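Well, I finally did it. After two years of saying "next spring," I sent off the form and I'm now a sponsor of a grumpy old goat called Tonodon at the Fadden sanctuary! He's 60 bucks a year, and for that you get a certificate, two newsletters and visiting rights on open days.

I picked him over the donkeys because his page said he "prefers his own company and the gate end of the field." Same, buddy. He came in from a place near Carvalho with feet so overgrown he walked on his heels, and the farrier had to bring them back a little at a time over a whole winter.
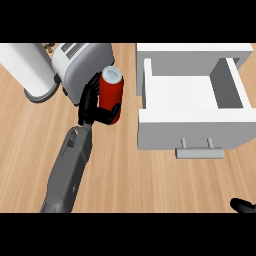

My first visit was in March and I wore the wrong shoes (of course I did). The lower path is pure mud until you get past the hay barn, so take boots and leave them in the car for the ride home. I brought carrots too, and was told very kindly that everything has to go in the feed bucket at the office, so that's where they went.

Tonodon looked at me for a good long while, sneezed, and went back to scratching his neck on the gatepost. I was thrilled!

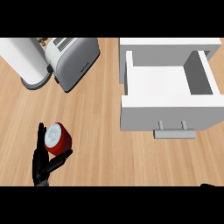 The big thing at Fadden right now is the shelter fund. The goats share a shed with Florkia, a very round sheep who takes up more than her share of the straw, and the roof needs replacing before the fall. They've raised $862 so far and the next open day has a plant sale for it. I've got 300 tomato seedlings on my windowsills and no self-control, so guess who's bringing trays.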